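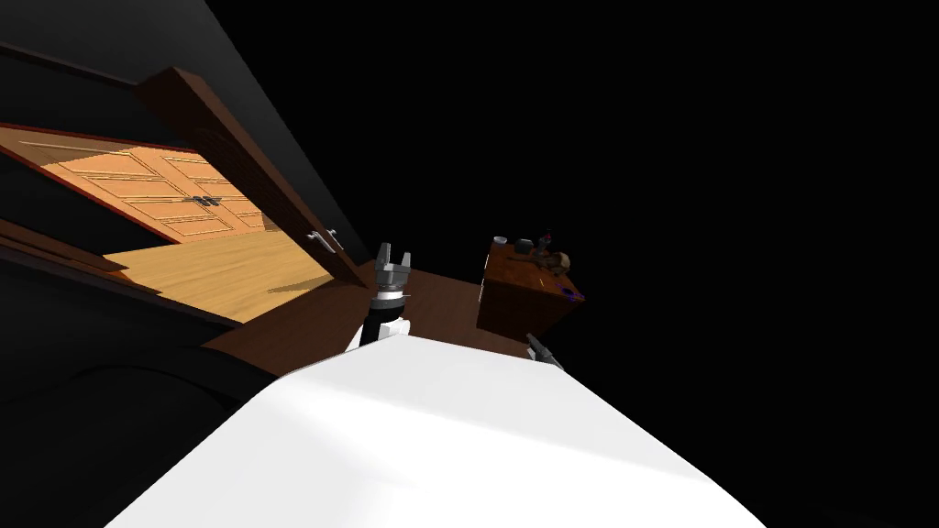
3 min read

Search the notebook Search Clear

April, simulator bench, started a bit after 2 in the afternoon

Back on the Wodby trial today, with a fresh pot of coffee and the whole afternoon to myself (bliss!). For anyone picking this up cold: Wodby is the home-scene package we have on evaluation from Ostrowski, the one that gives you furnished rooms, doors and small objects to drop a two-armed robot into. We have the license for 48 days and I would like us to make up our minds well before it runs out, so I'm trying to write things down properly this time.

I spent the first hour on camera placement. The shoulder view is the one I keep coming back to, tilt and all. The white housing fills the whole lower half, and you get one gripper pointing up past it with the fingers a little apart, and only the fingertip of the other. For watching the hands that's thin. For judging what the robot could know about the room from up there, though, I learned more in ten minutes than I did from the nice tidy overview camera, and I'd like us to keep it in the test set, even if it makes people tip their heads sideways.

Rendering notes while they're fresh. The room through the open door is lovely, with the grain showing in the pale floor and the raised panels picking up the light as you'd hope. The lever handle on the door catches a glint too, which made me happy, as handles were mud in the Cameo package we looked at before this one. Our side of the doorway is another story. The floor is a plain dark brown with hardly any shading on it, and past the cabinet everything falls off to solid black. No wall, no ceiling. I want to know if that's a lighting setting or if the scene simply stops there, and the manual (all 100 pages of it, I have now read every one) doesn't say.

Small objects: the dark bottle on the cabinet reads fine at this distance, and the white thing near the left end is a cup or maybe a plain cylinder. The brown rounded thing at the right end I can't make out at all. Basket? Bread? If I can't tell, I don't much fancy a detector's chances, so I've put it on the list of items to check up close. Same goes for the purple one with the bit of blue, lower down by the front corner of the cabinet.

Loading time for the scene was 6 seconds on the big machine, which I'm perfectly content with. The Purkero importer is where I lost my patience a little. It brought our arm model in without complaint and then buried me in warnings, 2,763 lines in the log, nearly all of them the same line about missing friction values. Priya Mahmoud had the same trouble on her install and got rid of it by setting a default in the material file before importing. I've copied her file into the shared folder, so please use that one and save yourself the scrolling.

What I like so far, and I do like it: the doors are proper jointed doors, the rooms connect, and you can move a camera onto any part of the body with one line. What I'm less sure of is the price of the extra room sets, which are sold separately, and whether support will answer a plain question about lighting. I've written to them and we'll see how long it takes.

Still to do
- turn up the light on the near room and rerender from the same shoulder camera
- close look at the cabinet objects
- try the doorway with both arms raised, then tucked in
- ask Priya whether her default friction is a measured number or a guess

Leaving the scene saved as it stands. Please don't tidy the camera angle, I want the same tilt when I come back to it.

2 comments · 4 shares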